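About Sundodness
Print | E-mail
Filed under: About Us, Rooms and Equipment, Hire Terms

Sundodness fits out and runs shared workrooms. The company began in Irnuleck with a single room above a printer's, let by the half day, and now keeps premises at Holloway and Trosent as well. We supply the room, the furniture, the power and the storage. What is done in the room is a matter for the hirer, within the terms set out further down this page.

What we fit

Our rooms are laid out on the same principle at all sites. Long tables go in the middle of the floor or run towards the windows, and smaller tables stand against the window wall. Shelving is kept low, so that daylight reaches the far side and staff can see across the room from the door. Curved units are used where a straight run would leave a dead corner. Two tiers is the usual height. The lower tier takes heavy items and the upper tier takes whatever the hirer needs to reach during the day.

Tables are white or pale in most rooms. Dark tops were tried at Irnuleck and taken out again after one winter, as they showed dust and made small parts hard to find. Floors are dark for the opposite reason: they are walked on by everyone and washed on a fixed rota.

Power

Each room has wall sockets on two sides. Extension leads and power strips are lent from the store and are tested before the start of each hire season in March. The following apply at all sites:

Leads are to be run along the wall where there is a wall to run them along. Where a lead has to cross open floor, it should lie flat and be unplugged and coiled at the end of the session.
Strips are not to be plugged into other strips.
Drinks are to be kept in closed bottles. Open cups stay in the kitchen.
Portable power stations may be brought in or borrowed. They go on the lower tier of the shelving, front panel outwards, and may be charged between 8 in the morning and the close of the session. They are not left on charge overnight.

Air and heat

The Holloway rooms have opening windows and no cooling plant. Standing fans are provided from late spring. They should be placed beside a wall, clear of the walkway, and turned off by the last person out. Trosent has fixed ventilation, and fans are lent there on request only.

Plants and food

Small potted plants are part of the fit-out and belong to the room. They are watered by our staff – please do not add to this. Shopping, vegetables and packed lunches may be put on the long table while a session is running but must go home with their owner. Anything perishable found at the evening check is thrown away. Bins are emptied daily and stand under the tables, where they are less likely to be kicked over.

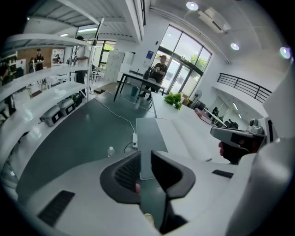
Long table, shelving and window desk during a session.

Storage and lost items

Books, folders and papers left on tables are moved to the office shelf and kept for 38 days. Electrical items are labelled with the room and kept in the locked cupboard for the same period. We do not post items back. Loose panels, boards and packing should be stood upright against a wall or taken to the store at the end of the hire; flat on the floor they are a trip hazard and are treated as such in the evening check.

Hire terms in short

The shortest booking is 2 hours. Furniture may be moved within a room but not between rooms, and the layout is to be put back as shown on the card by the door. Deposits are returned once the room has been checked.

Comments

irnuleck_regular
Is the 38 days counted from the booking date or from when the item was found? The card in the office says something different.

Sundodness office
From the date found. The card is being replaced.

M.T.
Could the strips at Holloway have longer leads? The present ones only reach the wall if the long table is pushed back, and then the fan is in the way.

benchend
Agree with the above. Also the shelf nearest the door wobbles.

Print | E-mail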